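Hendholm Residence: Shared Kitchen
Frequently Asked Questions for Residents

Who may use the shared kitchen?
The kitchen on the ground floor is open to all registered residents of Hendholm and to their guests, provided that the resident is present. There are 22 storage lockers in the corridor outside. These are assigned by the Residence Office and may not be exchanged privately.

When is the kitchen open?
The kitchen is open every day from 6:30 a.m. to 11 p.m. On Sunday it closes at 2 p.m. for cleaning and reopens at 4 p.m. Residents who need to store medication in the refrigerator should contact the office for access outside these hours.

What tableware is provided?
The residence provides plates, bowls, cups and basic cutlery. Knives with a blade longer than a table knife must be requested at the front desk and returned the same day. Residents may bring their own tableware but are asked to label it. Unlabeled items are treated as common property.

May I leave food out for other residents?
Yes, within limits. Whole fruit, unopened packages and bread in its original bag may be offered to others on the table. Cooked food, dairy products and anything already cut must be kept in the refrigerator and marked with a name and room number.
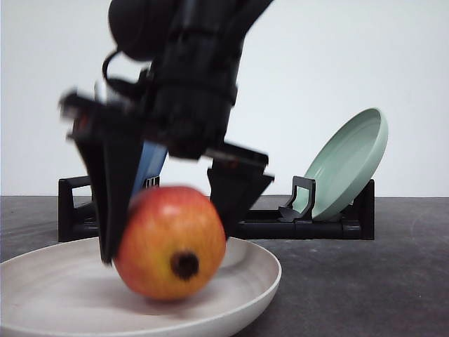 Fruit for sharing should be whole and unbruised, and should be washed by the person who takes it. It must be set out on a dish and may not be placed directly on the tabletop, which is wiped with a cleaning product each evening. A wide, shallow plate with a raised rim, such as the off-white one holding the red apple, is suitable for this purpose. Please do not use the dish rack for food of any kind. Fruit remaining at closing time is removed by the kitchen staff and cannot be reclaimed.

Where should I put dishes after washing them?
Washed dishes go in the black rack on the gray table. Plates are to stand upright against the supports. They should not be stacked flat, and cups should not be hung over the end of the rack. Once dry, dishes are returned to the cupboard by the resident who washed them.

How long may dishes remain in the rack?
The limit is 60 minutes. The rack is shared by two floors, and dishes left overnight will be moved to the collection shelf beside the door. Items on the shelf are kept until the end of the month. 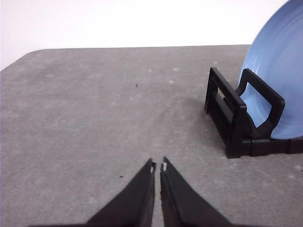

A blue plate standing upright in the dish rack.

Can large plates go in the rack?
Yes. Place them near one end so that smaller plates can still be reached. Serving platters and oven trays should be dried by hand with a clean towel.

How is the tabletop to be cleaned?
Use a damp cloth and the neutral cleaner supplied under the sink. Scouring pads, bleach and vinegar are not permitted. The mottled gray surface does not show crumbs or spills clearly, so please wipe the whole table, including the area under and behind the rack. Hot pans must be set on a trivet.

What should I do if something is broken?
Wrap the pieces in newspaper, place them in the bin marked for glass and ceramics, and inform the front desk. No charge is made for a single plate or cup. Damage to the rack, the table or an appliance should be reported in writing to Ms. Olga Ortuño, Residence Office, room 231.

May I reserve the kitchen for a private meal?
Reservations are accepted for groups of up to 12 persons, on weekdays only, and must be submitted one week in advance. No reservations are taken during May, when the Ferrand wing is closed and its residents use this kitchen.

Whom do I contact with other questions?
Questions concerning the kitchen may be addressed to Mr. Arben Angelovski, Facilities, at extension 3535, or left in the box at the front desk.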